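Heltance Rules Archive

Plain-text rules for card and tile games played at home, with scoring tables and a small set of photos. The current release has 106 game entries and 620 scored example hands.

What is in each entry

Every game has its own folder, named after the game in lower case. Inside is a rules file, a scoring file and, where we have them, a list of house variants. The rules file always runs in the same order: players, equipment, the deal, play, scoring, end of the game. If a game has no dealer, the deal section is left in and marked "none" so that scripts reading the files don't trip over a missing heading.

The scoring file is tab-separated. The columns are hand, points, who pays, and notes. Points are whole numbers. A blank in the "who pays" column means all the other players pay the winner.

Where the rules came from

Most entries were written up from play at Istalside, where the archive started as a binder of typed sheets. The Rikari family of trick-taking games was added later from a separate set of notes, and its wording is a little different — "lay" where the other files say "play," for instance. We left it alone. The tile games were checked by Quách, who also supplied most of the example hands for them.

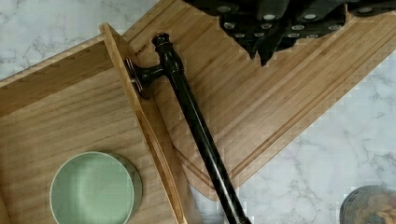
Variants are listed only if they change the deal, the order of play or the score. Differences in table talk, seating or who shuffles are not recorded. When two versions of a rule are equally common, the rules file gives the older one and the variants file gives the other.

Known problems

The scoring files for 2 games disagree with their rules files on what happens when the stock runs out. Both are flagged at the top of the folder. Until they are fixed, follow the rules file.

In 63 of the example hands the suit order is given as spades, hearts, clubs, diamonds instead of the usual order. The points are right, but a parser that depends on suit order will read them wrong.

Player counts for the partnership games say "4" even where a three-handed version exists. Look in the variants file for those.

Use and changes

You may copy, print and change the files for any purpose. Please keep the source line at the foot of each rules file. To send a correction, name the game, quote the line as it stands and write the line as you think it should read. Corrections to scoring need one worked hand, from the deal to the final count.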